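## Kitchen and hall: what changes in November

The hall kitchen reopens in November after the plumbing work. Most of the job went to plan. The old drain under the double sink had to come out completely, and the section of floor above it has been relaid. The final bill was $3,893, paid out of the building fund, which leaves $1,025 in that account until the spring dues come in.

The new dishwasher is a Lalito under-counter model. It runs a short cycle and holds one rack at a time. Please scrape plates before loading. Powder goes in the left-hand slot and the rinse liquid goes in the right. If the red light stays on after the door is shut, turn the machine off at the wall, wait a minute and start again. If that doesn't clear it, leave it off and write it in the book by the door.

Hot water at the small sink still takes a while to come through. Toivo Peltonen has looked at it and thinks the pipe run is too long to do much about without opening the wall again. We'll live with it for now.

### Booking the kitchen

Kitchen bookings are now separate from hall bookings. The hall can be rented without the kitchen for meetings and classes, and the kitchen can be used in the mornings while the hall is in use for something else. The rate is $20 for a half day, for members and non-members alike. Keys are still at Vukčević Hardware and need to be signed for. The shop closes at 5:30, so evening groups should pick up earlier in the day.

The Nakik dance group has the kitchen and the hall for the whole last weekend of the month.

### Dishes and glasses

Lăcrămioara Onu went through every cupboard while the room was out of use. We have 64 dinner plates that match, and a mixed lot of side plates and bowls. Anything chipped has been thrown out. The big soup pot is missing its lid again. If it went home with you after the fall supper, please bring it back.

Water tumblers are on the low shelf to the left of the fridge. Coffee mugs are on hooks over the counter. Stemmed glasses don't go in the dishwasher. Wash them by hand, rinse them well and dry them with the flat cotton towels in the second drawer, which don't leave lint.
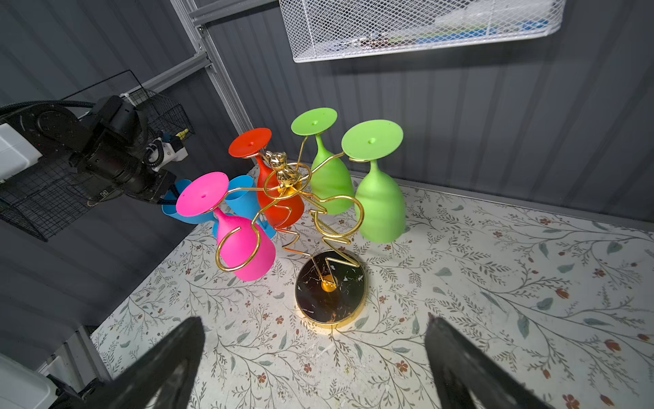
Groups that bring their own glassware should take it home at the end of the evening. Things left behind will go into the box under the coat rack and stay there until the end of the year, then go to the thrift store.

Tablecloths are back from the laundry, folded by size. The long ones are for the folding tables only. Wax can be scraped off once it's cold, but red wine needs to be rinsed the same night, so please don't bundle wet cloths into the basket. A bottle of Clultico stain remover is on the shelf over the mop sink.

The cupboard by the back door still sticks. Lift the handle as you pull.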